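The first thing you learn at Hemier is that folding a tea towel is hard. The second is that watching other people fold tea towels, for the good of science, is harder. I managed a morning of it and came away with great respect for everyone involved, including the towels.

Hemier makes its living from teaching machines to do housework, or at least from promising to. For years the accepted way was to sit a trained operator down at a set of controls and have them steer a robot arm through a chore, again and again, until the software got the hang of it. The results were decent. They were also slow, costly and very dull to make, and every one of them came from the same bench under the same lights. Put the robot in a different kitchen and it behaved like a guest who has been told to make himself at home.

Viorica Kovačević, who leads the project called Emov, decided the robot could stay out of it for a while. Her team gives people the gripper and lets them get on with it. You hold the thing in your hand, its two fingers open and close when you squeeze, and a wide-angle camera on the tool records what the fingers are up to. The robot is handed the recordings later, like a student who skipped the lectures and borrowed the notes.

"People are terribly good at this," she told me. "They don't know how good. You ask someone to explain how they pick up a cup and they look at you as if you're mad."
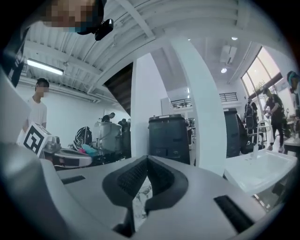
The question was always whether the notes would be any use. A person has a shoulder, an elbow and a lifetime of catching things before they hit the floor. The robot has a wrist that won't turn past a certain point and no sense of shame. Earlier attempts came unstuck on exactly this: the machine would copy a lovely human movement until it reached the part it couldn't physically do, then stop dead with a spoon in the air.

The Emov answer is a bit of software known in-house as Lui, which goes through each recording and throws out any movement the robot's arm could never follow. It is, by all accounts, ruthless. Kovačević's own early efforts were mostly binned. She mentions this more often than she needs to.

What survives seems to work. In the team's main test, a robot trained on 500 recordings from 15 different rooms was given 400 attempts at putting away crockery in a house in Grilitz it had never met. It did better than the version taught at the bench, and the gap was widest where the cupboards were worst. Adding more recordings from the same room barely helped. Adding another room did, even an ugly one.

There are limits. The fingers can't feel much, so anything slippery is a gamble, and jobs that need 2 grippers at once still go wrong in ways the team describes as "informative". Glassware is off the list until December — a decision taken, I gathered, after a particularly informative afternoon.

I was allowed a turn before I left. I folded one towel. Lui rejected it.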